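Colludus Two-Level Mesh Desk Organizer

Bought in June to replace a stack of plastic letter trays. Black metal throughout: a rod frame, with fine wire mesh filling the trays and side panels. The supports bend inward at the upper joint and run down to rounded feet.

Assembly took 2 minutes with no tools. The posts seat into the lower tray and the upper tray drops on. One joint was tight and needed a firm push.

Capacity is adequate. I loaded the lower tray with a 127-sheet report and two thin binders and measured no sag at the front rail. The lower level has an upper rail and a lower rim with a strip of mesh between them, so letter-size paper has to be lifted over the front. I would have preferred an open front. The upper tray holds envelopes and a stapler well enough. Pens slide around in it.

The finish is even, with one rough weld under the rear rod. The label plate on the lower front is small and serves no purpose I can find. I left it on.
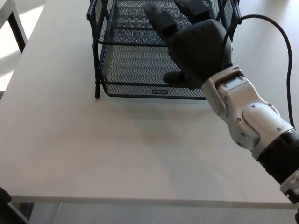
Jiro wrote in to add that his had started to rock after he put 2,000 index cards on the upper level, all on one side, and that spreading them across both trays fixed it.

Four stars. The Zarnham equivalent has an open front but costs more.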